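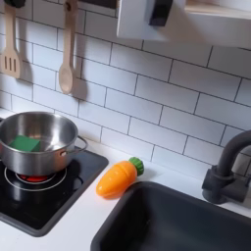

2020年3月10日

上次写博客的时候,我说下一篇要谈换弦。后来弦换好了,可是我发现我想谈的事情变多了,所以这一篇会比较长。我用中文写,有的音乐词语我查了词典,词典里有时候给出好几个说法,我选了我的中文老师用过的那个。如果您觉得哪个词奇怪,请在下面留言告诉我。

先说我现在弹什么。去年以前,我弹的一直是电吉他,一把半空心的琴,声音比较暗,适合弹慢的爵士曲子。去年秋天我买了一把尼龙弦吉他。它是 Grutovetti 做的,二手,琴身侧面有一条修过的裂缝,卖琴的人把裂缝指给我看,价钱也因此便宜了不少。Grutovetti 是一个小作坊,在我住的地区弹古典吉他的人大多知道它,爵士乐手知道的比较少。他们做的琴颈比我习惯的宽。我的手不大,最初几个星期,左手小指总是按不到该按的地方,弹出来的和弦里常常有一个音是哑的。

为什么要换?我得从一张唱片说起。

有一家小唱片公司叫 Fininitz,他们出过一套合辑,收的都是用尼龙弦吉他伴奏的小乐队录音,有器乐,也有唱的。我在 Vullel 的旧货市场看到了这套合辑里的第二张。第一张没有,到现在我也没有找到。封面是浅绿色的,没有照片,只有曲名,印得很小。我买它主要是喜欢那个绿色。回家以后我放了一遍,做饭的时候又放了一遍,第二天早上又想听。

唱片里有一首曲子,是B面的最后一首,吉他手几乎没有独奏。他从头到尾只弹伴奏,和弦换得不多,右手的节奏型也不复杂。但是整首曲子都靠他站着。我不知道中文里能不能这样说,“靠他站着”。我的意思是,如果把贝斯拿掉,曲子还在;把钢琴拿掉,曲子也还在;把吉他拿掉,大家就要坐到地上去了。

我那时候参加了一个业余的小乐队。我们有4个人:吉他、贝斯、鼓和一位吹长笛的。我们没有名字,或者说名字还在讨论。每个星期晚上排练一次,地方就在长笛手家的地下室。在乐队里我一直觉得自己的任务是独奏,伴奏是轮到别人独奏的时候才做的事,像在车站等车。听了那首曲子以后,我有一点不好意思。我把我们排练的录音拿出来听,听自己的伴奏。我的和弦太多,也太满。长笛在高音区吹得很轻,我在下面还加了九音和十三音,像是有人在说悄悄话的时候,旁边一个人在搬椅子。

所以我开始专门练伴奏。下面我把我练习的方法写下来,写得细一点,给自己以后看,也给可能有同样问题的人看。

## 右手

弹电吉他的时候,我用拨片。拨片扫下去,所有的弦差不多一起响。用手指弹,拇指管低音,其他手指管上面的音,低音和上面的音可以分开,也可以一起来。这件事书上都有,我早就知道,可是知道和手会做之间有很长的路。

最初我把节奏型写在纸上,照着弹,很慢,用节拍器。拇指在拍子上,上面的手指有时候在拍子上,有时候在拍子前面一点。我的问题是拇指总要跟着上面的手指跑。上面提前了,它也提前。我试过很多办法,最后有用的办法很笨:我只弹拇指,上面的节奏用嘴来念。念熟了,再换过来,嘴念低音,手指弹上面。然后才合在一起。念的时候我用的音节是“嘟”和“恰”。邻居有没有听到,我不知道,他们见到我还是很客气的。

另外一个问题是指甲。古典吉他手都很关心指甲,有各种锉刀和砂纸,还有专门的油。我的指甲软,留长了就断。有一段时间我很认真地护理它们,后来断了一个食指的,只好全部剪短,用指肉来弹。声音变闷了,也变小了。可是在乐队里,这个声音跟长笛倒是很合适。贝斯手说他终于能听见自己了,我把这句话当成表扬。

## 左手

左手我做的事情主要是减。以前学爵士和弦的时候,我学了很多指法,每个都想用。现在我给自己规定,一个和弦先只弹3个音:根音、三音、七音。有时候根音也不要,留给贝斯。规定听起来容易,做起来很难受,觉得手没有事情做,很空。弹过一段时间以后,我慢慢地听到了三音和七音怎样往下一个和弦走。它们走得很近,常常只动半音,或者根本不动。这个道理我在课本上读过,还做过练习题,但是我的耳朵以前没有注意它。

减完以后再加。加的时候我问自己,现在旋律在哪里。如果旋律在休息,我可以在高音上放一个九音;如果旋律正好在那里,就不放。我在谱子上用铅笔画圈,画了圈的地方才允许加东西。我们常弹的一首慢的波萨诺瓦,整首我只画了2个圈。

琴颈宽的问题,时间久了就好了。我还把琴放得比以前高一点,左脚下面垫了一个小凳子。正规的脚凳我没有买,我用的是浴室里的那种塑料小凳,高度差不多。后来凳子的一条腿在地下室的水泥地上打滑,我在下面贴了一块胶皮。

## 换弦

现在谈换弦,这是我上次答应的。

尼龙弦和钢弦的换法不一样。钢弦的末端有一个小金属圈或者小球,固定住就好了。尼龙弦要自己在琴桥上打结。第一次换的时候,我看着图做,打完觉得很漂亮,第二天早上一弦松了,弦的末端在面板上打出一个小白点。以后我在一弦和二弦上多绕一圈,就没有再发生。面板上的小白点还在,我每次擦琴都会看到它。

还有,新的尼龙弦很长时间都不稳定。调好了,弹一首曲子,又低了。再调,再低。我不懂这件事,差一点带着琴回去找卖琴的人。后来在琴行问了一下,店员说几天以后会好,不要在演出前一天换弦。我正好是在排练前一天换的。那天晚上每首曲子之间大家都要等我调音,鼓手利用这个时间吃完了一整包饼干。

弦的牌子我试过几种,张力有高的,有低的。高张力的声音亮,左手累。这把 Grutovetti 的面板比较薄,我觉得普通张力就够了。低音弦用久了会发黑,声音像包在布里。我的习惯是低音弦换得勤一些,高音弦可以等,这样也省钱。有人说必须全套一起换。我试过全套换,和只换低音弦比较,我听不出很大的区别。也许是我的耳朵不够好。

## 在 Coste 的晚上

Coste 是 Vullel 老城里的一家咖啡馆,在市场后面的小街上,每个月有一个晚上开放给业余乐队。台子其实是把靠窗的桌子搬走以后空出来的地方。我们在那里演过几次。冬天的那一次,是我第一次用尼龙弦吉他在外面演奏,我想多写几句。

第一个困难是声音大小。在地下室里,我的琴大家都听得见。到了咖啡馆,有人说话,有咖啡机的蒸汽,还有门一直开开关关,琴的声音就没有了。老板借给我一支话筒,我把它放在音孔前面,结果低音轰轰响,像卡车经过。往琴颈的方向移动一点,好一些。再移动一点,又好一些。最后话筒差不多对着琴颈和琴身相连的地方,离琴一个手掌的距离。要是您也有这个问题,可以从这个位置开始试。坐下以后就不要再动了,我有弹到高兴的地方身体往前倾的毛病,一倾,音量就变了。

第二个困难是我自己。长笛手在一首曲子中间忘了结构,多吹了一遍中段。以前碰到这种情况,我会着急,会弹得更响,想用和弦告诉大家我们在哪里。那天晚上我的琴响不起来,着急也没有用,只好跟着走。贝斯看了我一眼,我们一起进了中段,鼓慢了一步,也进来了。听的人大概不知道发生过什么。曲子结束以后长笛手很不好意思,我们说没关系,中段本来就是那首曲子最好听的地方。

那天听众不多,有10位左右,一半是我们的家人和同事。有一位老先生坐在吧台旁边,休息的时候过来看我的琴,问是不是 Grutovetti。他说他年轻的时候也有过一把,后来搬家卖掉了,换了一台洗衣机。他没有问能不能弹一下,我也没有想到要请他弹。回家的路上我才想到。后来的几次我都注意找他,没有再见到。

我们弹的曲目里,有一首就是 Fininitz 那张唱片B面最后的曲子。谱子买不到,是我自己听着写下来的,写了很久。最难写的部分恰恰是吉他。旋律和低音都清楚,吉他在中间,声音很软,有的和弦里到底有没有五音,我戴着耳机听了很多遍还是不敢肯定。有一个地方,长笛手坚持说是减和弦,我坚持说是小六和弦,低音相同的时候这两个很像。我们在排练的时候各弹了一遍,贝斯手说两个都好听,请快一点决定。现在我们弹的是小六。长笛手在她的谱子上写的还是减。

## 关于这套唱片

有人在上一篇的留言里问我,Fininitz 的合辑值不值得找。我只有第二张,所以只能谈第二张。

音质一般。有几首录音明显是在小房间里做的,听得到椅子的声音,也听得到吉他手换把位时手指擦过低音弦的声音。有的人很不喜欢这种擦弦声,会在录音里想办法去掉。我原来也不喜欢,自己弹了以后,觉得听到它比较放心,知道别人的低音弦也会叫。A面的唱歌部分,我喜欢的不多,有一位女歌手的声音很好,但是伴奏里加了弦乐,我觉得太甜了。B面全部是器乐,我推荐B面。

封套里面的说明非常少,乐手没有写全,有的曲子后面只写了“三重奏”。我写过一封信问唱片公司,B面最后那首是谁弹的吉他,没有收到回信。地址是从封套背面抄下来的,很可能公司早就搬走了。旧货市场的那位卖家也不知道,他说他卖唱片是看封面来分类的,这张放在“绿色”里。我以为他在开玩笑,看了箱子,确实是按颜色放的。

如果有读者有这套的第一张,请告诉我里面的曲目就可以,我不是要买您的唱片。当然您想卖的话,我也愿意听一听价钱。

## 接下来的练习

我现在每天练琴的时间不长,下班以后,晚饭以前。先弹空弦,听右手每个手指的声音是不是一样大。无名指总是最弱。然后弹一首曲子的伴奏,录下来,过一天再听。当天听没有用,我还记得自己想弹什么,听到的就是想弹的那个。过一天再听,听到的才是手弹出来的。这是我的贝斯手教我的办法,他学外语也这样做,录自己的发音,过一天听。我也用它来练中文的声调,效果让人难过。

想解决的问题还有几个。快的曲子我还是跟不上,拇指一快就硬。有人建议学桑巴的节奏型,从慢速练起,我找到了一些材料,还没有开始。另外,我想学会在伴奏里换密度:主题的时候少,第二遍多一点,回来再少。现在我多起来以后就回不去,一直多到结束。听录音的时候我会在一个小本子上写时间,某分某秒,“这里应该停”。本子上这样的句子很多。

六月在 Vullel 有一个街头音乐的活动,我们报了名,现在还不知道能不能举行。最近很多事情都定不下来,Coste 这个月的晚上也先取消了。我们商量过,排练暂时各人在家里做,把自己的部分录下来,发给大家。第一次的结果是,每个人的速度都不一样,叠在一起没有办法听。鼓手建议由他先录,别人跟着他。我们都同意,他到现在还没有发过来。

那把半空心的电吉他还挂在墙上。上个星期我拿下来弹了一会儿,琴颈细得让我吃惊,按和弦的时候手指都挤在一起。用拨片扫下去,声音很响,很满。我弹了那首慢的波萨诺瓦,圈外面的音也都弹了。

谱子的问题再补充一句:上次有人要我写的那份谱子,我正在重新抄,原来的那份擦了太多次,纸已经破了。抄好以后我扫描了放在这里,小六和弦的那个小节我会把减和弦也写在旁边,用括号。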